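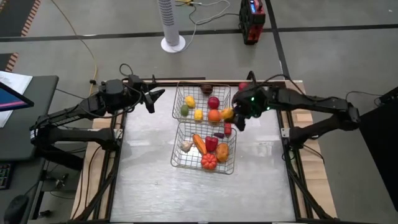
Wire baskets of toy fruit and veg, with robot arms on either side.

I have been making pea and ham soup wrong for most of my adult life, and I'd like it noted that I was very confident the whole time.

My method, if we're calling it that, was to put everything in a pot at once, add a heroic amount of salt, and go and do something else. The result was green and hot and you could stand a spoon in it. People ate it. I took this as proof of skill, when really it was July and they were cold.

Then we moved to Wallton, where the kitchen came with an old Roner electric cooktop that has two moods, off and furious. My soup caught on the bottom three times in one winter. Burnt pea is a flavour that gets into everything. You can't scrape around it and you can't season over it, though I gave both a red-hot go. The third time I tipped the lot on the compost and even the compost seemed put out.

So this June I slowed down and made it properly, or at least on purpose. It's a better soup now. I'm annoyed at how much better.

The hock

Buy a smoked one from a butcher if you can. I get mine from Mathias, over in Ningate, where they keep them in a tub behind the counter and you have to ask, which makes a soup bone feel faintly illegal. The one I used this time weighed 943 grams and had plenty of meat on it. Supermarket hocks work, but the last couple I bought were mostly knuckle and optimism.

Put the hock in your biggest pot, cover it with cold water, bring it to the boil and then throw that water out. I used to skip this step because it looked like pouring money down the sink. What you're pouring down the sink is a greyish scum and a fair whack of salt, and you'll miss neither. Rinse the pot while you're there.

The peas

You want 490 grams of green split peas. Yes, that's a silly number. A bag is 500 and I spilled some, and the soup came out so well I've been superstitious ever since. Tip them into a sieve and rinse them until the water stops looking like dishwater.

I don't soak them. My grandmother soaked hers overnight in a bowl with a plate on top, and I did the same for years out of loyalty. Split peas fall apart perfectly well without it. If you've got whole dried peas, that's another matter, and you should have started yesterday.

The bit with the vegetables

Two brown onions, two carrots, two sticks of celery and the leafy top of the celery too, if yours came with one. Chop them small. Cook them in a bit of butter over a low heat with a bay leaf until the onion has gone soft and sweet and hasn't picked up any colour. It takes longer than any recipe will admit. Twenty minutes on my cooktop, with the pot half off the element and me standing there like a nervous lifeguard.

Garlic, if you like. I like. Put it in at the end so it doesn't go bitter. 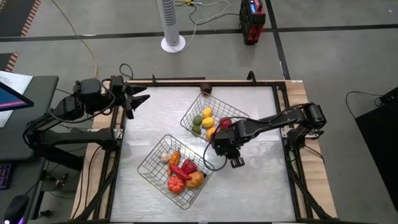
Putting it together

Hock back in, peas in, two litres of cold water over the top. No salt. I know. Leave it alone. The hock is going to give you more salt than you think and it won't take any back.

Bring it up slowly, skim off whatever froth appears, then turn it down to the lowest simmer you can manage, with the lid on crooked. Stir it every so often for the first hour and then rather more often in the second, once the peas start to collapse and sink. That's when mine always used to catch. Use a flat-edged wooden spoon and drag it right across the base. If your stove runs hot like ours, a cast iron simmer mat from the op shop will fix most of it. Mine cost 3 dollars and I'm cranky I didn't find it sooner.

It's ready when the meat slides away from the bone without an argument, and for me that's two and a half hours. Lift the hock out onto a plate and let it cool a bit. (I have never once let it cool enough. I do the whole job hissing.) Pull off the skin and the fat, shred the meat and put it back in.

Now taste it. Pepper, lots of it. Salt only if it really wants it. Then a squeeze of lemon, which I resisted for years as being a bit fancy for a pea soup and which lifts the entire pot out of the mud.

Blending, and my feelings about it

Don't. Or do, but take the hock out first and stop well before it's smooth. I like a few lumps of carrot so I know where I am. If it's thicker than you'd like, loosen it with water from the kettle. It will set like wet cement in the fridge overnight, and a good splash of water over a gentle heat brings it back.

I had mine with toast and too much butter. Croutons are just toast that's harder to chase.

A few of you emailed after the lentil post with things you'd rather I'd covered in the first place, so I'll get in early this time.

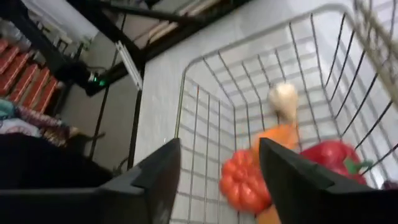

Can you freeze pea and ham soup?

It freezes beautifully for up to 3 months. Cool it first, leave some room at the top of the container, and thaw it in the fridge overnight before you reheat it.

Can I use a slow cooker?

Low for 7 hours, with the water cut back by a cup as not much of it cooks off. Still do the onions in a pan beforehand. I tried it with raw ones and the soup tasted like a school canteen.

Next up is the quince situation. There's a bag of them by the back door, and I'm still deciding between paste and jelly.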